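Biltier: two-gripper handheld recordings for imitation learning
Data card, version 2 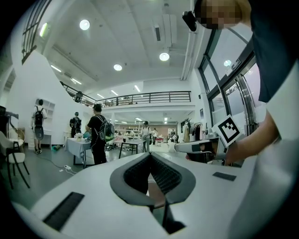

View from a hand-held gripper during a session in the large hall. A second gripper arm with its square marker is on the right.

Summary

Biltier is a set of 300 recordings made by people using hand-held grippers in ordinary indoor rooms. It goes with our work on Volora, a policy that learns two-handed tasks from wrist views alone. The question we wanted to answer was whether marker tracking between the two grippers helps when the room is busy and the background keeps changing. Most of our earlier recordings were made in a quiet lab, and policies trained on them did badly elsewhere.

Each recording holds the video from both grippers, the jaw opening over time, and the estimated pose of each gripper. Where a square marker on one gripper can be seen by the other, the relative pose is stored as well.

What is in each folder

left.mp4 and right.mp4 – wrist video, same start time
pose.csv – position and rotation of both grippers
relative.csv – marker-based pose, blank when no marker is found
jaw.csv – opening in millimetres
notes.txt – free text from the operator, often empty

Folders are named by task and then by session. The task names are short and not very consistent (put_cup, cup_put2 and so on). We left them alone so that older scripts still run.

Collection

There are 13 tasks. Operators were shown each task once and then worked at their own speed. We asked them not to restart after a fumble unless something had fallen on the floor, so many recordings contain a missed grasp followed by a second try. These are kept on purpose and are flagged in the index under "retry".

Rooms were left as they were. People walk past, lights differ from one end of a room to the other, and tall windows can push the exposure up for a second or two. Recordings start before the operator reaches the work area, which means the first part of a clip may show mostly ceiling, floor or the other gripper. Use the start_task column if you want to trim this.

Poses were computed with Skandunex, our offline tracker. It runs on each video separately and then joins the two tracks using the marker readings.

Processing

Faces and heads of people in view are pixelated in the released video. The blurring is automatic and was checked by hand on the training split only. Sound was removed.

Result

We trained Volora twice on the same recordings, once with relative.csv and once without, and tested both on the Zeng bench, our fixed set of 70 trials. The version with relative poses did better on tasks where one hand passes an object to the other. On tasks where the hands work apart we found no clear difference. Scores per task are in results.csv.

Known problems

Marker readings drop out when the square is tilted steeply away from the other camera. Gaps are left blank – we do not fill them in.

Tracking drifts near plain walls and large white surfaces. Drift is worst on long walks between two work areas.

The jaw reading has a small offset that changes between sessions. Subtract the smallest value in the file before use.

Left and right are swapped in part of the put_cup folders. The index has a "swapped" column, added in version 2.

Changes

Version 2, 13 May 2021: swapped column added, blurring rerun on all clips, two broken jaw files replaced.

Version 1: first release, without relative poses.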